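Ticket: tidy-up task stalls before first pick
Queue: Jiltora home chores / arm
Opened by: Ayten Dursun
Assigned: Aino Hyvönen
Priority: medium (was high, see below)
Status: open

Ayten, 8:40 am
Arm homes fine, goes out over the table, then sits there. No fault code on the pendant. Log says "target unstable, retry" over and over, 181 times before I killed it. Same build as the Koivisto demo. Restarted twice. Same thing.

Need this working before the Lummont visit in March, they want to see it put small stuff away in a container without anyone touching the laptop.

Aino, 9:05 am
Which config? And is the lamp by the window on or off

Ayten, 9:12 am
Default config. Lamp off, blinds open. Does it matter?

Aino, 9:15 am
Might. Send me the log folder, the whole thing please, not just the last file.

Ayten, 9:31 am
Uploaded. 3,432 lines, sorry. Most of it is the retry message.

Aino, 10:20 am
OK read it. Two seperate things going on.

1. Detector is finding blocks but confidence goes up and down, so it never holds a target long enough to commit. Threshold wants a steady lock for 600 ms. Longest it gets is about half that.

2. Container pose is jumping. It fits an outline to the cup and the outline changes every few updates. Drop point moves, planner throws out the path, starts over. This is probably the bigger one.

Try: close blinds, lamp on, rerun with the drop point pinned by hand. Don't change the threshold yet or we wont know which one fixed it.

Ayten, 11:02 am
Blinds closed, lamp on. Lock is better, gets past 600 most tries. Still no pick because I hadn't pinned the drop point. Doing that now.

Ayten, 11:26 am
Pinned. It picked! Blue block, into the cup, clean. Then went for a red one and closed too early, pushed it sideways. Backed off, retried, got it. Third one timed out at 120 seconds.

So it sort of works. For a very slow idea of works. I could clear that table in five seconds with my sleeve.

Aino, 11:34 am
Yes well. Your sleeve doesn't need a drop point.

Timeout is expected, limit is for the whole run and the bad grasp ate most of it. Raise the limit for now. Early close is a different bug, I think finger width is still set from the Trarnik grippers. Check gripper.width_open in the config.

Ayten, 11:50 am
It was the Trarnik value. Changed it. Five runs since: three full, one dropped a block on the rim and it bounced out, one stalled again like this morning. Stalled one was with the pin off, I forgot to put it back on after restarting.

Side note for whoever writes the Lummont slides, please do not put "ready for the home" on anything. Three blocks and a cup on a clear table is not a kitchen at 6 pm. We still have a person setting the light and typing in where the cup is. If somebody slides the cup over two inches the whole thing is wrong and it doesn't know it's wrong, it'll let go over bare table.

Aino, 12:10 pm
Agree. I'd say sorting on a bench, fixed light, fixed container, fine, could run that in a shop tomorrow with somebody nearby. Picking up after kids, no.

Back to the cup. Pin is a workaround, want the real cause. Can you reset to the start layout, arm out over the table with gripper open, pin off.

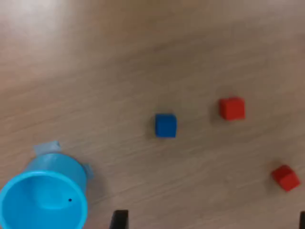 Ayten, 1:15 pm
Reset done, pin off. Outline started wandering right away. I watched the overlay for a few minutes and it's the tabs on the side of the cup. Sometimes the fit includes them and sometimes it doesn't, so the center shifts over and back.

Aino, 1:22 pm
That fits the log. Outline fitter assumes a plain round opening and anything sticking out of the wall gets pulled into the ellipse. Two options:
a) plain cup, no tabs
b) fit only the inner edge of the rim and ignore the outer wall

(a) is fine for the demo. (b) is what we need, nobody's house has only plain cups in it.

Ayten, 1:30 pm
Would rather not swap the cup, if it only works with one cup I don't want to be the one standing there when they hand us a different one. Can (b) be done by March?

Aino, 1:41 pm
Rim only fit, probably yes, couple of days plus testing. No promises on glasses or anything see-through.

Dropping priority to medium, workaround is good enough to keep testing with. To do:
- Aino: rim fit behind a flag, off by default
- Ayten: log every run with light on / off and pin on / off, the retry count too
- Ayten: write down the gripper width somewhere that isn't this ticket
- both: early close, open its own ticket if it comes back with the new width

Ayten, 1:44 pm
ok. Leaving the cup as is. Lamp stays on, I put a note on the switch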